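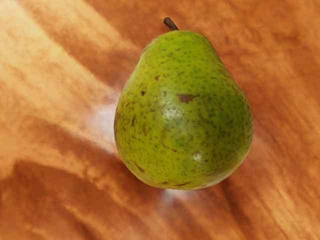
Grüne Birne aus dem Gusto-Objektpaket, Druckstellen inklusive

Gusto – Greifmodul für Zweibackengreifer, mit Simulationsszenen
Hersteller: Guvside

Drucken | Per E-Mail versenden

Gusto verkaufe ich richtig gern, und trotzdem fängt diese Seite mit einem Fehler an. Wer noch Version 2 installiert hat, liest bitte erst den nächsten Absatz und lässt den Greifer so lange stehen!

Bei einem Schutzhalt soll das Modul die Greifkraft halten, und zwar so lange, bis jemand quittiert. Version 2 macht das nur 500 Millisekunden lang. Danach fällt der Sollwert auf null, die Finger geben nach und das Teil ist weg. Mir ist das im Oktober beim Vorführen passiert, mit einem Apfel, der erst unter den Tisch gerollt ist und dann noch ein gutes Stück weiter (den Kunden hat es gefreut, mich weniger). Bei Obst lacht man darüber. Bei einem Gussteil über Kopfhöhe lacht keiner mehr, deshalb habe ich die Auslieferung von Version 2 komplett gestoppt.

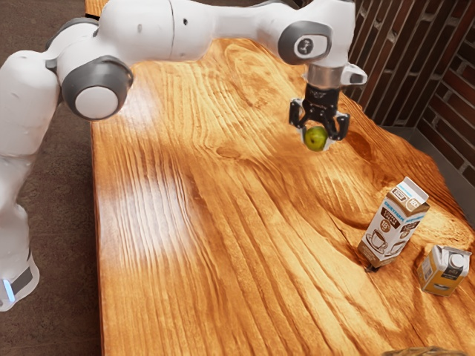 Nachgestellt habe ich das Ganze dann in der Simulation, immer mit demselben Ablauf: greifen, anheben, Schutzhalt auslösen, warten. Bei 12 Newton Greifkraft war der Abfall in der Kurve sofort zu sehen. Schuld ist ein Zeitlimit im Treiber Mathew, das eigentlich nur für den Verbindungsaufbau gedacht war und sich beim Schutzhalt munter mitmeldet. Version 4 trennt die beiden sauber, und das Update kostet nichts.

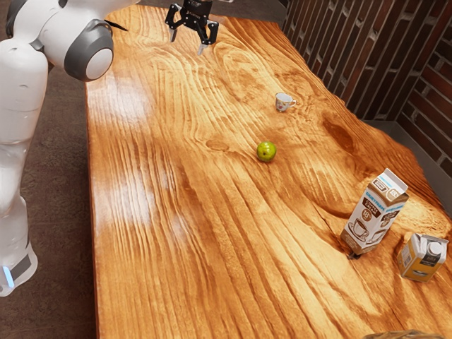

Der zweite Punkt betrifft den Wiederanlauf. Version 2 merkt sich nach dem Quittieren, dass sie etwas gegriffen hatte, und fährt den Ablageweg einfach zu Ende, auch wenn längst nichts mehr zwischen den Fingern ist. Version 4 fragt vorher die Fingerstellung ab und bleibt bei leerem Greifer stehen. Zum Ausprobieren nehme ich am liebsten die Tischszene mit der kleinen Teetasse und dem hohen DAIRYFARM-Karton, auf dem die 18 % stehen: offene Finger, genug Platz zwischen den Sachen, da sieht man sofort, ob der Arm wirklich wartet. Probiert es bitte erst dort und dann an der echten Anlage, mit abgesperrtem Bereich und jemandem am Not-Halt.

Lieferumfang: Gusto Version 4, Treiber Mathew, Objektpaket, Tischszene, Prüfablauf für den Schutzhalt als PDF.

Nicht dabei: Greifer, Arm und die Risikobeurteilung. Die müsst ihr selbst machen, auch wenn ich dazu jede Woche eine Mail bekomme.

Stand der Hinweise: 20. November 2019

Zuletzt angesehen
Guvside Ersatzfinger, gummiert
Cotska Not-Halt-Taster mit Kabel
Cotska Lichtvorhang, kurze Ausführung
Mathew Treiber einzeln

Drucken | Per E-Mail versenden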